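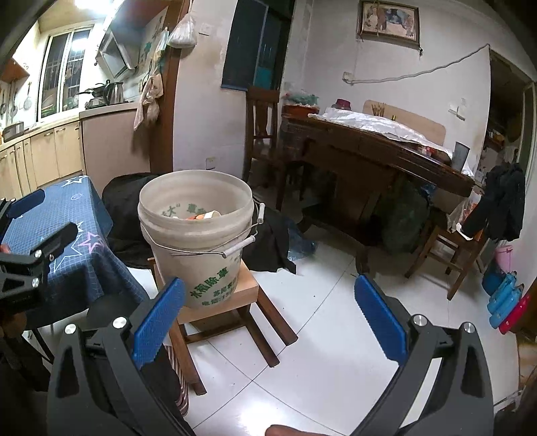

Most advice on kitchen scraps for the garden starts by selling you something. I've tried the sprays, the powders and a countertop machine from Flundska, and I doubt any of them beat a bucket. A big plastic one with a wire handle, set on a low wooden stool so you don't have to bend, will do the job. It can have been anything in an earlier life, and printing on the side does no harm.

How to do it

Drop in peels and cores as you cook. Skip meat, cheese and oil, whatever the label on the starter packet claims.

Tear up plain cardboard and add a handful over each layer. Colin Bickerstaff at the Doltaston allotments swears by coffee filters. I saw no difference.

Empty it every 2 days in warm weather. Charcoal lids are supposed to stretch that to 6, but mine smelled by the third morning.

Dig a trench a foot deep, tip the scraps in and cover them the same day. Shallow trenches get raided.

Leave that strip alone until May, then plant beans or squash on top.

You may read that buried scraps raise a bean crop by 70 percent. I couldn't find who measured it or how. My own beans did a bit better, in a summer when everybody's did.

Rinse the bucket with the hose on Sunday. Plain water is enough.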